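Quick one before the kettle goes. Finished the Baudry last night, 2 am, which was stupid of me, and I want to get this down before it all slides out of my head.

**Perrine Baudry, The Salt Road Garrisons.** Lemaire paperback, just over 400 pages with the notes. Do read the notes, half the good stuff is in there. Maëlys Jacquet mailed it to me in August with a sticky note on the front that said "supply!!" and nothing else. Took me this long to open it. Sorry Maëlys.

So. It's a book about how small forts got fed. No big battles. There's a siege in chapter 4 but it's over in a page and a half, and Baudry is plainly more interested in who paid for the oats. I thought I'd hate that. I read the oats chapter twice.

Her argument, as far as I can boil it down: we write the history of a frontier as if the soldiers were there to fight, and most of them spent most of their years hauling, baking, mending carts and arguing over weights. The fort is a warehouse with a wall around it. Take that seriously and a lot of odd decisions stop looking odd. Why the commander at Plovenville wouldn't march in spring, for instance. Every older account calls him timid. Baudry goes through his grain ledgers and shows he had mule feed for a few days out and none for the way back. Timid! The man could count.

I'm not sure she proves it everywhere. The Plovenville ledgers are wonderful and she leans on them very hard, and when she gets to the eastern posts (much thinner records, one of them burned) she writes as though the same thing must have been true there. Maybe it was. I'd have liked a "probably" once in a while.

Also the maps. Oh dear. Two of them have the river labeled on the wrong side of the road, unless I've totally misunderstod the text, and the scale bar on the last one is no use at all. For a book about distances this is a bit much. Someone at Lemaire should fix it for the next printing.

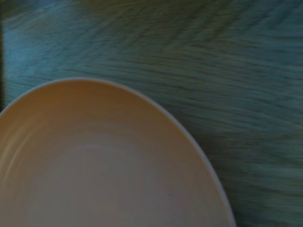 *Big bowl, pale inside.*

Where was I. The prose. Plain, dry, sometimes very funny without letting on. There's a quartermaster called Drerine who turns up in the second part and keeps sending the same complaint about short barrels to three different offices, for years, with the wording getting ruder each time. She quotes the whole series. I laughed out loud at the one where he just lists the barrels and signs it.

Compare Lionel Arnaud's book on the same frontier, which I wrote about here ages ago. Arnaud is the better storyteller, no question. You come away from him with cavalry and weather and a real feeling for the hills. But he needs his commanders to be brave or foolish, one or the other, and after Baudry I went back and looked at his pages on the spring campaign and they seem kind of thin now. He gives the grain problem one sentence on p. 86. One!

Evaristo Palacios told me to skip straight to her last chapter, where she takes on the general theory people. I'd say don't. It's the weakest part, she's picking fights with folks she hasn't introduced, and it reads like it was written for a conference. Stop at the ledgers and you've had the best of it.

Who's it for? Anyone who likes the boring end of military history, which is me, and I think more of you than will admit it. If you want sabers, get the Arnaud.

Next up is Ieuan Kneath on the Kendik blockade, which everyone says is slow. Fine by me. Nearly all ships' biscuit from what I can tell by the index. If anybody has a readable copy of his earlier pamphlet on harbor dues let me know, the library's scan is missing pages and the ones it does have are crooked.

Ok, kettle. Comments are open agian, I think I fixed the spam thing.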